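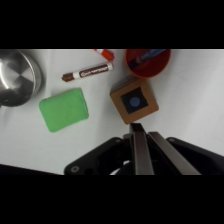
"First I empty the table, then I think"

Firouzeh Zarei teaches an evening course on keeping order in small homes. She has given it for three years, in a room above the Fleneck library, and each group has 20 places. We met there in February, before the lesson.

Her first exercise is always the same. Everybody puts on a white table the things which have no fixed place at home. A steel pot comes next to markers, and a marker ends up in an orange bowl. "People are a little ashamed of this," she says. "But a pot and a pen on one table is a normal evening in a normal flat."

Zarei herself lives in 51 square metres with her mother and two sons. The kitchen table is also the desk. "My younger son draws, I cook, my mother reads the post. At seven o'clock we must eat, so all of it has to go somewhere."

She is strict about bowls. A bowl on the table collects things, she explains, and after one week it is a drawer without a front. Her advice is to let it collect, but to empty it every evening before the dishes are washed.

And the markers? She asks her students to try each one on paper and to throw away the dry ones the same day. "I once found 200 pens in the house of one family — I did not believe it either. Most of them did not write."

She does not recommend buying boxes in the first month. The pot can go on a low shelf, close to the cooker, and the pens in an old jar.

The next course begins after Easter. Places can be booked at the library desk.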